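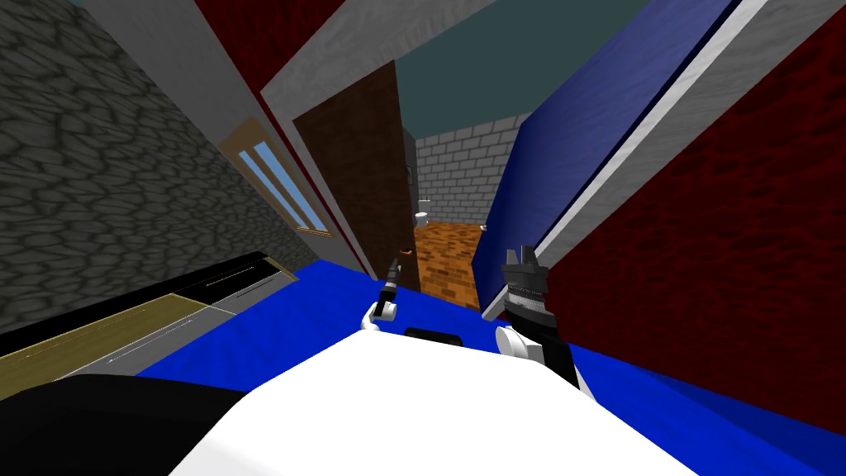
August 31, 2019

Equipment plan for the fall, second pass. Wiroj Sriwong wants one page by the next budget meeting, so I'm putting the reasoning here and will cut it down later. The question is still whether we buy a two-arm base or keep going in simulation and spend the money on compute. I leaned toward buying in April. I'm less sure now. The bathroom doorway is the case I keep going back to: with an arm forward on either side of the body and the door standing open, the width of the whole machine matters more than the reach of one arm, and the quotes only talk about reach.

Quotes so far:
Vorka, gripper pair with wrist mounts: 3626
Paltora, spare finger set: 204
Chaimongkol, shipping and crate to Plallatstead: 1000

The Vorka number does not include cables. Asked them twice. Paltora will hold their price for 14 days, then it goes back to list.
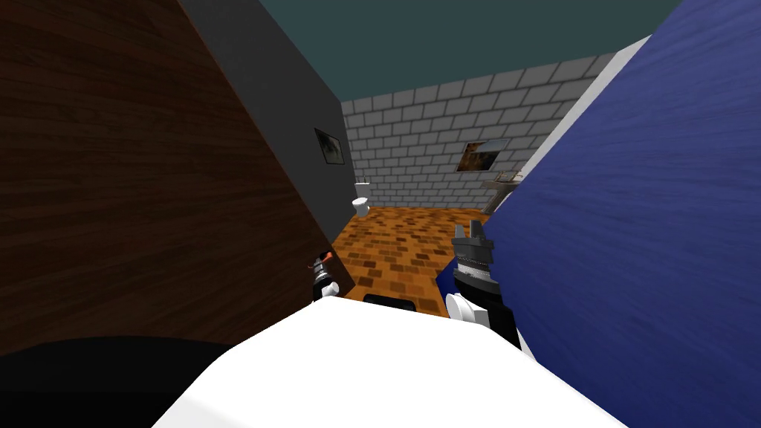 None of these cover the base itself, and I don't want to sign for grippers before we know what they bolt to. If the base slips to next year the grippers sit in a drawer and the warranty runs anyway. Wiroj's view is that we can bench test them alone. True, but that needs a stand, a power supply and somebody's time, and only the power supply is something we already own.

Simulation side. The current machine handles one room model fine. Two at once and it crawls. More memory is the cheap fix and I'd put it first on the list no matter what we decide about hardware.

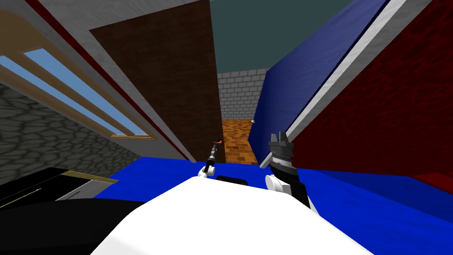 Render: simulation bench, Plallatstead

Things to pin down before anything is ordered:
- Overall width with both arms carried forward. Ask for a drawing, not a brochure.
- Mounting pattern at the wrist. Vorka and Paltora use different words for what may be the same part.
- Whether the spare fingers fit without new screws.
- Who pays if the crate has to go back.

I'd also like a wider opening on the grippers than the old ones had. We lost most of a week in April shimming parts to fit the jaws and I don't want to do that again. Check the opening in the model against the data sheet before trusting either one.
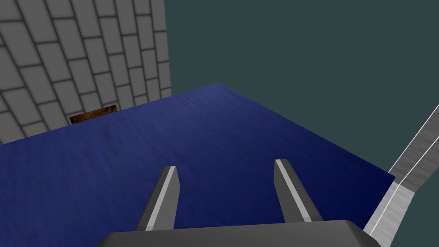
Gripper open over the blue surface, nothing held.

Proposal as it stands: memory now, spare fingers while the Paltora price holds (only if the screw question gets answered), grippers on hold until the base is settled. Crate money stays in the plan as its own line – last time it was folded into the hardware and we forgot it.

Still to do: call Chaimongkol about insurance, send Wiroj the short version, find the old wrist drawing.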